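I said yes to reading in church before I had thought about it. Tegwen Foulkes caught me at the door in Sornthorpe and asked if I would take the second lesson once a month, and I heard myself agree. I had sat in the back pew for 20 years and had never stood at the front of anything.

The first reading was from Romans. I practised it in the kitchen every evening for a week, and by the Sunday I knew it by heart, but I still lost my place after two verses. I stopped, found the line with my finger and went on. The whole thing took under three minutes.
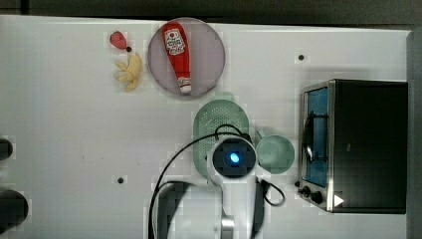

Plate, ketchup, toy fruit and the green colander.

Afterwards Helge Nygård told me I read too fast. He was right. He had been reading lessons since before I moved here, and his advice was to breathe at every full stop -- even the ones that look as if they don't need it. I have marked mine in pencil ever since. 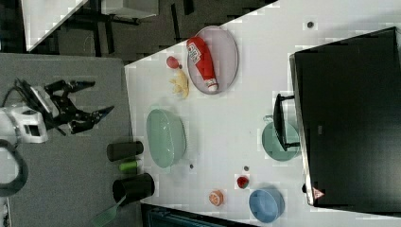
Page last changed: 9 May 2021

What I had not expected was how the passages would stay with me. When I only listened, I had usually forgotten the lesson by the time we sang hymn 351 or whatever came next. Now I carry one about for days. I was weeding last July and found I was going over the same line from James, the one about being slow to speak.
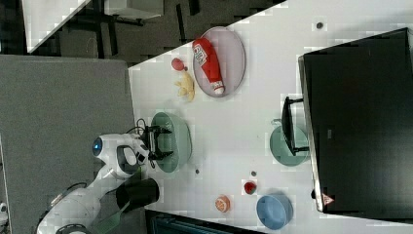
I don't want to make too much of it. I have not had any great experience, and I still find some mornings of prayer very dull. Solveig Wallin, who leads our Bible group, thinks dullness is part of it and that I should keep turning up. So I do. My next reading is from Acts, and it has a long list of place names in it that I can't yet pronounce.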